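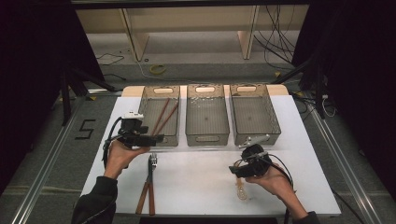
Chapter 3
A Morning at the Open Day

Let me take you, before we get to any definitions, to the town of Suranbridge on a chilly morning in April, when the Witesora workshop opened its doors and 700 people (my two wonderfully impatient nieces among them!) came through to see what robots are learning to do with everyday kitchen things.

Our guide was Korkor Quartey, who has the knack of answering a child and an engineer in the same breath. Sorting cutlery, she told us, had taken up most of her year, and she was still fond of it. A fork is thin, it lies flat, and it slides away just when you think you've got it. Tongs bring their own troubles, and as for chopsticks, well, try picking one up in thick winter mitts and you'll have the idea.

I went home with a notebook full of questions, and this chapter is built on them. We'll begin with grasping, and how the shape of an object limits the ways it can be held, then move on to teaching by demonstration. Keep a fork handy as you read, as you'll need it for Activity 3.1.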